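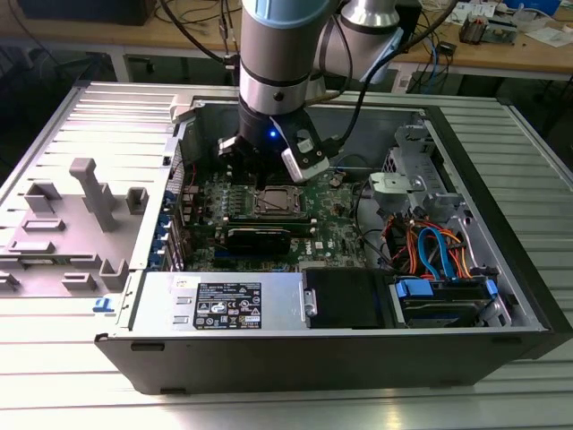
Chapter 6

Power Supplies and How to Choose One

Many students come to this chapter with the idea that the power supply is the least interesting part of a computer. It has no benchmark that people talk about, it is hidden in a corner of the case, and in the shops it is often the last thing put in the basket. I had the same opinion when I started. Then I spent one year in the repair workshop at Ukstead, and of all the machines which came to my bench with "strange" faults, a very large part had nothing wrong except the supply.

In Chapter 5 we looked at cooling, and we saw that almost all the electrical power that goes into a processor comes out of it as heat. In this chapter we go one step back and ask where that power comes from, in what form it arrives, and how much of it we need. You should have read Section 5.2 before you continue, as we will use the term "sustained load" in the same meaning.

After studying this chapter you should be able to:

name the main output voltages of an ATX power supply and say which parts use them;
read the label on a power supply and find its real limit on the 12 V output;
estimate the load of a desktop computer from the parts list;
explain the difference between efficiency and capacity;
recognize the signs of a supply that is too weak or too old.

6.1 What the power supply does

The electricity in the wall is alternating current, at 230 volts in most of Europe and 120 volts in North America. The chips inside a computer cannot use it. They need direct current at a low voltage, and they need this voltage to stay very steady even when the demand changes quickly. The power supply unit, from now on PSU, makes this conversion.

A typical ATX unit gives three main positive voltages: 12 V, 5 V and 3.3 V. There is also a small separate 5 V output called standby, written 5VSB, which stays on when the computer is turned off but still connected to the wall. The standby output is the reason why a computer can wake up from a keyboard or from the network. It is also the reason why we always take out the power cord before we touch the board. Turning off the computer with the front button does not remove this voltage.

In old computers the 5 V output did most of the work. Today the situation is changed. The processor and the graphics card take nearly all their power from 12 V, and the voltage regulators close to these parts bring it down to the level the chip needs, frequently near 1 V. The 5 V and 3.3 V outputs are still used for USB devices, drives and some smaller circuits, but their share is low.

Because of this change, the total number of watts printed in large figures on the box can mislead the buyer. Two units can both be sold with the same total, and one of them can give almost all of it on 12 V while the other cannot. For a modern computer the first one is the useful one.

6.2 Reading the label

Every PSU has a label with a small table. The top row gives the voltages. Under each voltage is the maximum current in amperes, and under this there is a maximum power in watts. To get the power of one output, multiply volts by amperes:

power (W) = voltage (V) x current (A)

Take as a first case the Bumance unit that we use in the laboratory exercises. Its label says 21 A on the 12 V output. The limit on this output is then 12 x 21 = 252 W. If our computer needs 262 W from 12 V, the unit is already too small, even if the total on the label is higher than 262 W. The difference is only 10 W and one could think that it does not matter. It matters. A supply that works over its limit for many hours becomes hot, its capacitors dry out earlier, and the protection circuit may switch it off at the worst moment.

Notice also the line "combined power" on the label. It usually joins the 5 V and 3.3 V columns. It means that these two outputs share a common limit, and you cannot use the maximum of both at the same time.

6.3 Estimating the load

There are two ways to find out how much power a computer needs. The first is to measure an existing machine with a meter at the wall. The second is to add the values of the parts. The second way is less exact, but it is the only one possible before the computer is built.

Begin with the processor. Manufacturers publish a figure called TDP, but as you know from Chapter 5 this figure describes the heat under certain conditions and is not a maximum. Many processors go above it for short periods. Where the manufacturer gives a separate value for maximum turbo power, use this one in your calculation.

Next comes the graphics card, if there is one. In our worked example the card is rated at 165 W. Then add the motherboard, the memory, the drives and the fans. Each of these is small in comparison, but together they are not zero, and students forget the fans very often.

When you have the sum, add a reserve. I recommend a reserve of one third for a home or office computer. Some authors recommend to double the sum. In my opinion this is too much for most cases, and it leads people to spend money on capacity which they will never use.

A large capacity does not by itself increase the consumption. A student asks me this every September, so I write it here with full clarity: a PSU of 800 W does not take 800 W from the wall all the time. It takes what the computer asks for, plus its own losses.

6.4 Efficiency

No conversion is perfect. If the computer uses 200 W and the meter at the wall shows 250 W, the efficiency is 200 / 250 = 0.80, or 80 percent. The other 50 W have become heat inside the PSU, and its fan must move this heat out of the case.

Efficiency is not the same at every load. It is normally low when the load is very small, it reaches its best value in the middle of the range, and it falls a little again near the maximum. This curve is the main argument against buying a unit which is far too big. A computer that spends the day on text documents may use so little power that an oversized supply stays always in the bad left part of its curve.

Let us see what this means in money. Suppose an office computer works 3,000 hours in a year and needs 60 W on average. With an efficiency of 75 percent it takes 80 W from the wall, and with 90 percent it takes 66.7 W. The difference is 13.3 W, and over the year this gives 40 kWh. Multiply by the price in your own country. For one computer the result is modest, but the Cemholm campus has whole buildings of such computers, and there the choice is worth a careful look.

6.5 When a supply is the cause of a fault

A PSU that is completely dead is easy to diagnose. The difficult cases are the units which still work, but badly. The computer restarts when a game begins. A hard drive disappears and comes back. The machine refuses to start in the morning and then starts at the third attempt. All these can have other causes too, and a bad memory module in particular can imitate most of them.

The practical method is to replace the PSU with one which is known to be good, and to repeat exactly the same work that produced the fault. Do not open the PSU itself. The large capacitors on the input side can keep a dangerous voltage after the cord is removed, and there is no part inside which a student in this course is asked to repair.

Before the next section, find the label of any PSU to which you have safe access and copy the table into your notebook. If the label is hidden when the unit is mounted, look for the model number in the purchase papers and use the data sheet. We will need the values in Section 6.6, where we calculate a full parts list for the Costache workstation step by step.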